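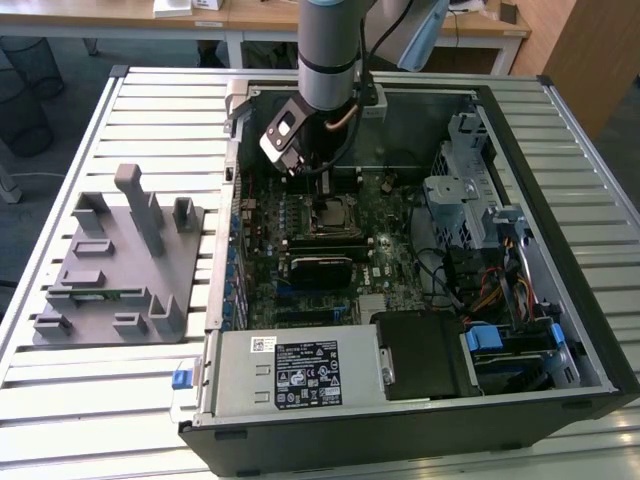
The robotics club at Ruswood High has spent most of a school year teaching an arm to take apart a computer, a job its captain says she can do herself "in the time it takes to eat a sandwich." The team calls the project Shezi. Asked what it stands for, she says it stands for the fact that all the good names were taken. Their practice tower lies on its side with the panel off, and the gripper hangs just over the board near the processor, which is where, she says, most of their arguments begin.

"Memory is the goal," says the junior who writes most of the code. "Two sticks out, two sticks in, no crunching." He has logged 934 attempts since June. How many were clean? "Define clean," he says, and goes to look for a cable.

The Grarkari challenge gives each team 20 minutes and a computer they have never met. The captain is relaxed about the first part. "We've had runs where the arm spent all 20 thinking – very respectful of the hardware."

The gray printed fixture on the table, the one with the tall peg, is the fourth version. The first three are in a drawer the team prefers to keep shut.

Money came from a bake sale and a car wash, $2930 in total, against a travel bill of $3665. "We sell brownies again next week," the captain says. "The arm isn't allowed near those."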